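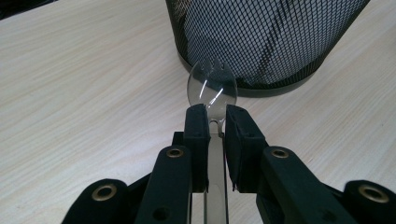 Skanura hand-held gripper with a clear plastic spork between the finger pads.

Products > Hand-held grippers > Skanura

26th October, by Maxine Ellery

The Skanura is a two-finger gripper tool you hold and operate yourself, with a camera looking out over the fingers. Varton sells it to labs and small automation shops that want to record everyday handling tasks without tying up a robot arm.

The finger pads are matte black blocks, carried on black linkage arms with brass grommets. They will take thin items such as disposable cutlery by the neck or handle. Clear plastic is a good test for your recordings – glare on the curved parts can hide the outline, so check your lighting before a long session.

Each kit comes with the gripper, one spare pair of pads, a hex key and a padded case. The camera is sold separately. Pads are rated for 1,000 grips on hard plastic and can be changed in 5 minutes. Wipe them with a damp cloth and do not use solvent.

The Tremix mounting plate, for fitting the same fingers to an arm, ships from November. It uses three screws and needs no drilling.

Orders of more than 100 pad sets are handled by Obed Arthur at the Sarmiento warehouse. For repairs and linkage parts, contact Ekow Dogbe. Please have the serial number ready – it is on the card inside the case lid.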